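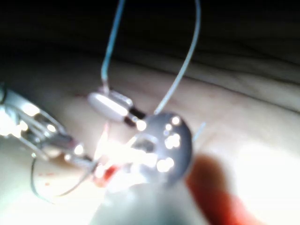
Lo que más me costó entender cuando empecé con la sutura robótica es que la aguja casi da igual: el problema es el hilo. La aguja es rígida, tiene una pose, la estimas y listo. El hilo hace lo que le da la gana. Fijaos en la lazada azul que sube hasta salirse por arriba y vuelve a bajar hacia el disco metálico – la cámara de muñeca pierde un buen trozo de la curva y la política tiene que decidir igualmente. Contra el fondo negro se ve de maravilla, pero bajad la vista al centro, donde está el reflejo, y decidme qué hay ahí debajo. Pues eso mismo le pasa a la red.

Repaso rápido de lo de Kokach, que es el método que vamos a usar en la práctica (el guion de Plindthorpe lo dejamos para marzo). Clonación de comportamiento, sin nada exótico: entran las imágenes y sale un bloque de 20 acciones futuras, no una sola. ¿Por qué un bloque? Porque si predices paso a paso, cada pequeño error te lleva a un estado un poco más raro que el anterior, y con hilo de por medio lo raro llega enseguida. Ejecutamos las primeras acciones del bloque, volvemos a mirar y replanificamos.

Los datos: 310 demostraciones teleoperadas sobre almohadilla de tejido, cortadas en tres fases (coger, pasar, tirar). Ojo con los cortes! El año pasado medio grupo puso la frontera entre pasar y tirar donde le pareció y luego las curvas no había quien las comparara. Usad el criterio de Hellden: la fase cambia cuando la pinza que recibe queda cerrada, aunque la otra siga sin soltar.

Un detalle que me encanta – y que cae siempre en la discusión oral – es el de las acciones relativas. Los brazos con cables tienen holgura, y la posición absoluta que te da la cinemática miente un poquito. Si expresas la acción respecto a la pose actual de la pinza, buena parte de ese error se cancela. No todo, ya lo veréis.

Para la entrega: entrenad 2000 épocas con la configuración de Van Acker, con y sin cámara de muñeca, y traed las dos curvas en la misma gráfica. Guardad también los episodios fallidos, que los miraremos juntos en clase.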